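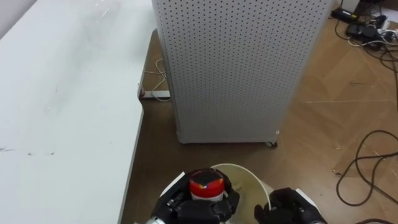 4 结果与讨论：小型共用办公楼中木地板的日常清洁

4.1 材料的范围

本节所用的材料来自Brostetton市的两栋共用办公楼，下文按照楼名称为Jarman楼和Millell楼。两栋楼的房间都比较小，多数铺木地板，租户自己带家具，清洁工作由物业和租户共同承担。材料分为三种：第一种是清洁登记簿，整理以后得到3027条有效记录；第二种是发给租户的问卷，发出300份，收回107份；第三种是租约附件里面关于地面保养的条款。登记簿由2名编码者分别阅读，编码不一致的地方经过讨论以后统一。

需要先说明的是，登记簿本来不是为研究而写的。写的人只是要证明某一天做过某一件工作，所以用词很短，常常只有“拖过”“擦过”“水印”这样几个字。我们在编码的时候尽量保留原来的字，只有当同一个词在两栋楼里明显指不同的动作，才加上区别的标记。例如“湿拖”一词，在Jarman楼的登记簿里指用拧过的拖布拖地，在Millell楼则也包括先洒水、后推干的做法。这两种做法对木地板的影响差别很大，如果放在同一类里统计，后面的比较就没有意义了。

问卷的回收率不高，这一点限制了我们的结论。回答问卷的租户很可能是对地面状况比较关心的人，也可能是曾经和物业有过争论的人。因此，下文引用问卷的时候，主要把它作为理解登记簿的帮助，不用它来推算全部租户的意见。

4.2 “谁来做”与“做到哪里”

租约附件对责任的规定在文字上很清楚：走廊、楼梯和公共厨房归物业，房间以内归租户，但是房间地面的“定期保养”又归物业。问题出现在“定期保养”这四个字。附件没有说明它包括什么，也没有说明两次保养之间地面脏了应该怎么处理。物业的理解是每个季度上一次保养剂；不少租户的理解是物业每周应该进来拖一次地。两种理解都可以在条款里找到根据。

登记簿里可以看到这个分歧的结果。有一些房间在较长时间里只有物业的季度记录，中间没有任何租户的记录；另有一些房间则几乎每个工作日都有人签字。开始的时候我们以为，记录密的房间地面状况应该更好，但是把登记簿和退租时的地面验收单放在一起看，关系并不这样简单。有几间每天都拖的房间，验收单上写的是“接缝发黑”“板边翘起”；而某些很少拖的房间，只写了“表面有灰，可清除”。

我们认为这个现象和“做到哪里”有关。木地板的清洁有两个目的，一个是去掉表面的灰尘和沙粒，一个是去掉已经附着的污迹。前一个目的用干的方法就可以达到，后一个才需要水。如果每天都把两个目的合在一起，用同一桶水从门口拖到窗边，那么水进入接缝的机会就增加了，而沙粒也没有完全去掉，有一部分被推到墙脚和家具下面。登记簿中“墙脚有泥线”的说法，绝大部分都出现在以湿拖为主的房间。

家具的位置也影响“做到哪里”。租户在问卷的开放题里经常提到柜子后面和桌子下面。柜子如果紧靠墙，后面的地面往往从入住到退租都没有人清洁；如果和墙之间留一条窄缝，情况反而更麻烦，因为灰尘容易进去，拖把却进不去。带轮子的家具理论上可以移动，但移动它的人很少，有人担心轮子在木地板上留下压痕，有人担心接在上面的电线。

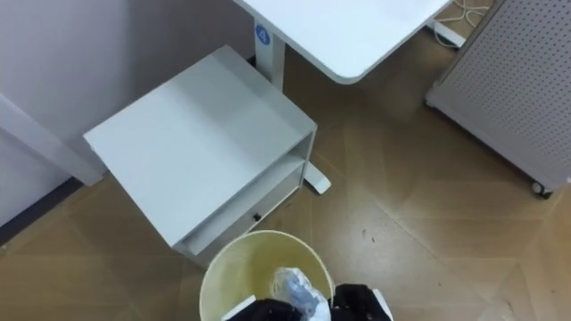 有一份问卷的回答和我们的看法不同：柜子后面的灰根本不需要每个月去管，人看不见，也走不到，把时间花在门口那两块板上更有用，因为鞋底的沙都留在那里，磨坏的也总是那里。这位租户还补充，他所在的房间自从在门内放了一块吸尘的垫子，拖地的次数减少了一半，地面的光泽反而比隔壁保持得久。

我们认为这个意见值得认真对待。它提出的其实是一个优先次序的问题：在时间有限的条件下，应该先照顾磨损最快的区域，还是先照顾积灰最多的区域？已有的保养手册大多数假设时间是足够的，所以把所有的区域并列写出来，顺序只是从里到外。可是租户每次清洁的时间通常很短，手册的最后几步经常没有做完。而按照从里到外的顺序，最后做的恰好就是门口。因此，照着手册做、但是没有做完的房间，门口的清洁反而最差。

不过，这个意见也有不适用的情况。在Millell楼的底层，有些房间的墙脚下面有供暖管道，积在管道附近的灰尘受热以后会有气味，租户对此的投诉多数集中在九月以后，也就是开始供暖的季节。对这些房间来说，看不见的地方仍然会影响使用的人。所以优先次序不能只按照磨损来决定，还要看房间本身的设备条件。

4.3 水量、布和桶

关于水量，三种材料的说法很不一致。租约附件要求“微湿”，保养剂的说明要求“拧至不滴水”，登记簿则从来不写水量。问卷里我们请租户用自己的话说明怎样判断拖布已经拧好，得到的回答可以分为几类：看拖布是否滴水；用手背碰一下；拖过以后看地面多久变干；还有一类回答是“凭感觉”。最后这一类的数量最多。

从保护木地板的角度看，以地面变干的时间为标准是比较可靠的，因为它直接反映留在地面上的水，和拖布的种类没有关系。可是这个标准只有在拖完以后才能知道结果，如果水已经太多，只能再用干布擦一遍。看拖布是否滴水的标准可以事先使用，缺点是不同的布差别很大。厚的棉布即使不滴水，压在地面上仍然会放出不少水；薄的纤维布在同样的条件下放出的水就少得多。附件和说明书都没有区分布的种类，我们认为这是一个应该补充的地方。

在Jarman楼，物业曾经统一采购过名为Sikel的地板清洁液，并且在每层楼的水池旁边贴了稀释的方法。登记簿显示，贴出以后“发粘”“有脚印”的记录有一段时间变多了。物业后来的解释是，租户习惯用大桶接满水，再凭经验倒入清洁液，倒的量往往偏多；而纸上的比例是按照小桶写的。后来物业把纸上的内容改成“半桶水，一瓶盖”，这一类记录才逐渐减少。
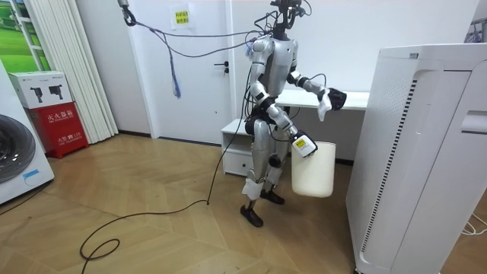 比例的写法看起来是一个很小的问题，但是它说明书面的规定必须和手边的工具对应。租户清洁的时候手里没有量杯，能够当作单位使用的只有桶、瓶盖和布。如果规定用毫升来写，每一个人都要自己换算，而换算的结果互相不同，登记簿上却都写成“按规定稀释”。我们在编码的时候无法知道实际的浓度，也就无法判断地面的残留来自清洁液本身，还是来自用量。

换水的问题和上面的问题有联系。附件规定“水浑浊时更换”，但是浑浊到什么程度没有说明。透明或者半透明的桶可以从侧面看到水的颜色，深色的桶只能从上面看，光线不好的时候很难判断。有几位租户在问卷里建议改成按照房间来换，一间房换一次水，不管颜色。这样做用水较多，不过规则简单，不同的人做出来的结果也比较接近。物业对这个建议的态度是保留的，主要的顾虑是水池只在走廊的一端，提着水来回走，容易把水洒在走廊的木地板上。

湿布和干布的先后也值得讨论。登记簿中有一种比较少见的写法，叫做“跟擦”，意思是一只手用湿布擦，另一只手马上用干布跟上，或者由两个人前后配合。写“跟擦”的房间，后来几乎没有出现“水印”的记录。当然，愿意这样做的人在其他方面也可能更细心，所以不能把差别全部归到方法上。另外，跟擦要弯腰或者跪在地面上，对身体的负担比较大，不适合作为对所有租户的要求。我们倾向于建议只在污迹集中的地方使用，其余的地方仍然用干的方法。

4.4 拼花地面的特殊情况

两栋楼的地板并不完全相同。Millell楼大部分是长条地板，方向和窗户垂直；Jarman楼的一些小房间铺的是拼花地板，木块较短，接缝的数量比长条地板多，而且方向不一致。保养手册一般要求“顺着木纹拖”，这句话对长条地板没有问题，对拼花地板却没有办法执行，因为相邻的木块木纹方向不同，顺着这一块就必然横过另一块。

问卷里有租户专门问到这个问题，措辞相当认真，说自己试过按照木块的方向来回转动拖把，结果做完一间房需要的时间太长，手腕也很累。物业给出的答复是“顺着房间较长的一边即可”。我们在登记簿里没有发现这两种方法在结果上有明显的差别，但是按照较长的一边来拖，灰尘会集中到短边的墙脚，所以最后需要在短边再收一次。这个步骤在答复里没有提到。

接缝多还带来另外一个后果。木块随着空气的湿度胀缩，供暖以后空气变干，接缝变宽，这时候如果用较多的水，水比其他季节更容易进去。按照道理，供暖季节应该减少湿拖；但是登记簿反映的情况正好相反，因为这个季节雨雪较多，鞋底带进来的泥水也多，租户自然会增加拖地的次数。
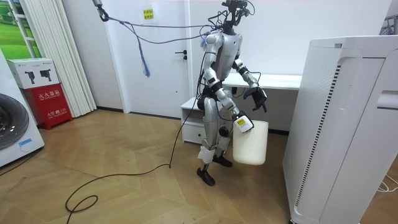

图1 浅色木质拼花地板房间与白色塑料水桶。

对于这个矛盾，两栋楼采取的办法不同。Jarman楼在供暖季节要求租户在门口换鞋，换下来的鞋放在走廊的架子上；Millell楼没有换鞋的要求，只是把入口处的地垫加长，并且由物业每天更换。从登记簿看，加长地垫以后底层房间的“泥迹”记录减少得比较稳定，换鞋的规定则在开始时效果很好，以后逐渐变弱，原因是访客不知道这个规定，租户也不好意思要求每一位访客都换鞋。

应当注意，这里的比较受到地板种类的影响。两栋楼除了入口的办法以外，地板、层数和租户的行业也不同，所以我们只能说明各自前后的变化，不能说明哪一种办法更好。要回答后一个问题，需要在同一栋楼里先后采用两种办法，并且让登记簿的写法保持不变。

4.5 登记用语的修改建议

根据以上的结果，我们为登记簿拟定了一份较短的用语表，供两栋楼的物业参考。表中把“拖过”分为“干拖”“微湿拖”和“湿拖”，并且要求写明是否做了墙脚和门口。“按规定稀释”改为直接写几个瓶盖、多少水，水以半桶为单位。“跟擦”保留原来的写法，因为使用这个词的人对它的理解是一致的，换成别的词反而可能引起误会。

在试用的时候，有租户反映选项变多以后，签字的时间也变长了，有人干脆只打一个勾。我们因此把“墙脚”和“门口”印成固定的两栏，做过的画圈，没有做的空着。空着的栏目不作为违反租约的证据，这一点在登记簿的封面上写明。修改后的登记簿从2026-04-18开始使用，收集到的记录没有包括在本节的统计之内。至于退租验收单，它的用语目前仍由各楼自己决定，“可清除”和“不可清除”的界限在两栋楼之间还不一致，我们在第5节讨论误差来源的时候会再提到这一点。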